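Skindix over-sink dish rack, stainless rods in dark gray frame
Reviewed 12 Sep 2020

Installed in May over the narrower bowl of a stainless double sink, white countertop, marble backsplash. The rack replaced a Bradley countertop drainer that held more but took up counter.

Fit: the front tab sits on the sink rim and the handle bar goes at the back, next to the faucet. My opening is within the listed range with 19 mm to spare. Measure rim to rim before ordering.

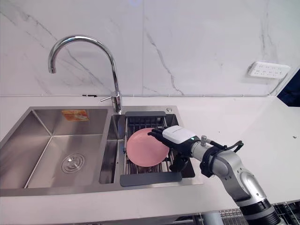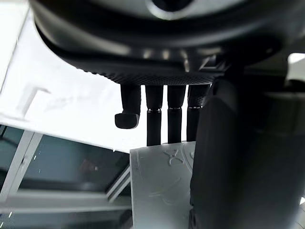 Load: I put 3,000 g of plates on it, weighed on a kitchen scale, and saw no sag in the rods. A single 800 g casserole lid stands up if leaned well back. Dinner plates hold their angle. Small saucers slide, and mugs need to go upside down near the frame.

Drainage: runs straight into the bowl, no tray to empty. The rods wipe clean. The frame shows hard water marks and wants vinegar every couple of weeks.

Price was $51 from Otlow, shipping included. The Lu version is cheaper but has no handle bar, and lifting it out loaded takes two hands at the sides.

Rating: 4 out of 5. One point off for the saucers.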